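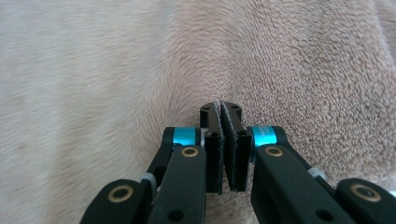
Laundry room on Bindia Street opens again in July

The shared laundry room at 14 Bindia Street will open again in July, after being closed since the water pipe broke in winter. The Cordeiro housing association, which owns the building, informed the tenants by letter this week. The room will have new machines, a new floor and, for the first time, a long table for folding.

The building has 70 apartments, and most of them have no place for a washing machine. During the closing, the tenants carried their laundry to the Brusberg laundromat on the other side of the railway line, or they paid for the pick-up service. Many of them complained about the cost. A petition asking for a faster repair received 271 signatures, also from people in the neighboring houses who used the room before.

"For a family with small children it was very hard," said Leonilde Morais, who lives on the third floor and started the petition. "You have sheets, you have towels, you have the school clothes, and everything must go down the stairs and over the bridge. In the rain I sometimes did it two times in one day."

The repair was first planned to take 3 months. It became longer when the workers from the company Peker opened the wall and found that the old drain was also damaged. The association then decided to change all the pipes under the room at the same time. Horacio Huenchumán, who manages the building for Cordeiro, said he understands that the tenants were angry, but he did not want to close the room again next year for the same problem. 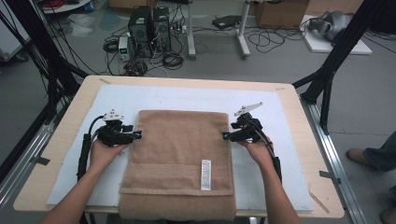

The folding table was a wish of the tenants. In the old room people had to fold on top of the machines, and when a machine was running the clothes fell down behind it. The new table stands along the window wall and is high enough that a person can work without bending the back. Under it there are shelves where baskets can wait.

The prices will go up a little. One wash will cost 2 dollars, and the dryer is paid by time. Tenants can pay with the same key card that opens the front door, and coins will not be accepted any more. Persons who do not have a card yet can ask for one at the building office in the mornings. The neighbors from the other houses can also get a card, but they must leave a deposit.

The old paper list on the door, where people wrote their names for a washing time, will come back as well. Cordeiro wanted to replace it with booking by telephone, but several older tenants asked to keep the paper. Mr. Huenchumán said both ways would be too confusing, so the paper stays for now and the question will be discussed again in the fall.

The room will be open from 7 in the morning until 9 in the evening. Washing later is not allowed, as the bedrooms of the ground floor apartments are directly above. Heavy blankets and rugs should be washed only in the large machine near the door.

Mrs. Morais said she is happy with the result, although she would like a second dryer. She has already asked the association about it in writing. An answer is expected before the opening, and until then the laundromat on the other side of the bridge continues to give tenants of the building a lower price if they show their card.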